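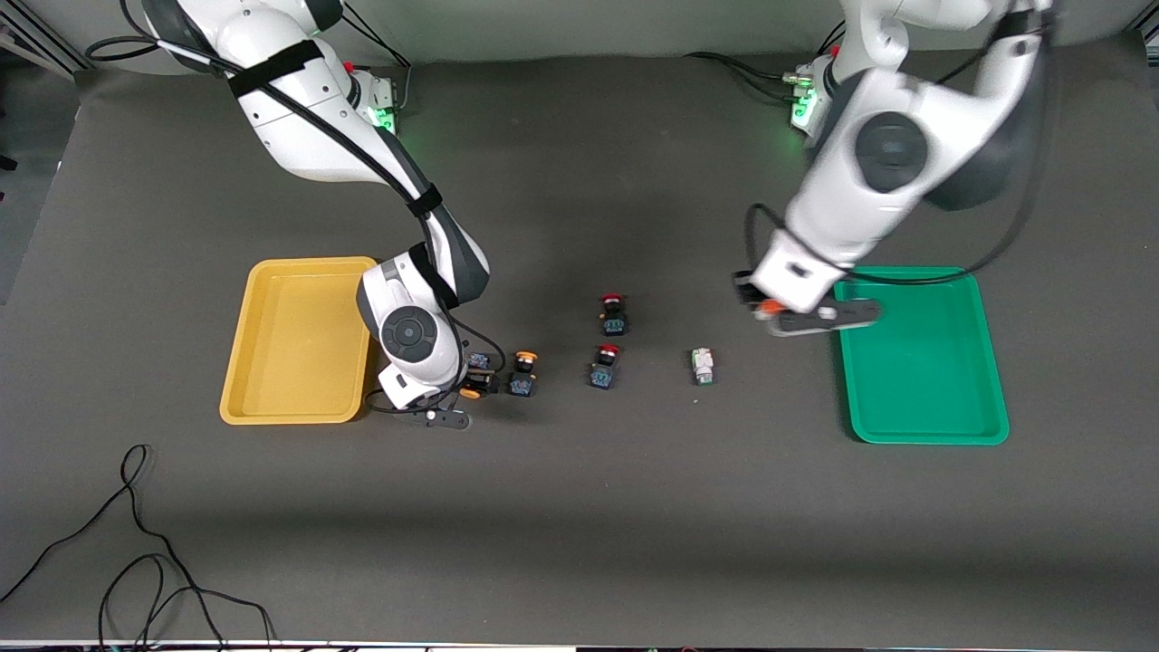 Notas para la charla: ordenar el taller de casa
Allelard, 15 minutos más preguntas

Arranque (sin diapositiva)
Saludar, dar las gracias a Maya Kassab por la invitación y preguntar quién tiene en casa un cajón lleno de piezas sueltas. ¡Esperar a que levanten la mano, siempre son muchísimos!

Primera idea: clasificar por uso
Yo guardaba todo por tamaño y perdía tardes enteras buscando un fusible. Contar lo del timbre de mi tía, que me encanta: tardé alrededor de 60 minutos en encontrar el tornillo y un momento en ponerlo. Ahora va junto lo que se usa junto (soldador, estaño, malla) y trabajar así es una gozada.

Segunda idea: bandejas de color
Una para lo pendiente y otra para lo revisado, siempre en el mismo lado de la mesa. Rafsan Marikar lo hace con tapas de táper y le va de maravilla. Insistir: bandejas bajas, que se vea el fondo.

Pausa. Beber agua.

Etiquetas
Letra grande, rotulador permanente, fecha de compra en las pilas. Pasar la libreta por las filas y que la toquen, que está preciosa de tanto uso.

Si sobra tiempo
El inventario de diciembre: café, música y todos los cajones abiertos.

Preguntas. Recordar que el taller práctico es en Bandara y que hay que apuntarse en la hoja de la entrada.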